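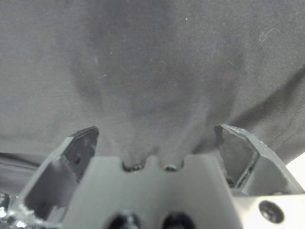
4.2 Garment handling

Figure 3. Wrist view during the garment task. Dark cloth gathers between the two fingers and narrows toward the palm.

The laundry task proved the hardest of the chores in the Wirnwood trials. Each attempt began with one garment and ended when it lay folded on the table or when the time limit ran out. Of 187 attempts with the Firkico controller, 89 ended in an acceptable fold. The same controller needed no changes between the kitchen and laundry tasks.

Most failures came early, at the grasp. Fingertip position alone is a poor guide to how much cloth is being held. In Figure 3 the fabric fills most of the wrist view, and only a faint line near the right finger suggests a seam or hem. A person folding a shirt can find such an edge by touch. Our controller had to find it by sight, with large parts of the garment hidden in folds.

Dark fabrics were harder than light ones – the edge detector, trained on the Ilereck set of 1402 labeled garments, often took a crease for a hem. We kept the 85 second limit for all fabrics so that results could be compared with the Egger baseline. On these results we do not consider the system ready for unattended laundry work. Section 4.3 turns to towels, where the corners are easier to find.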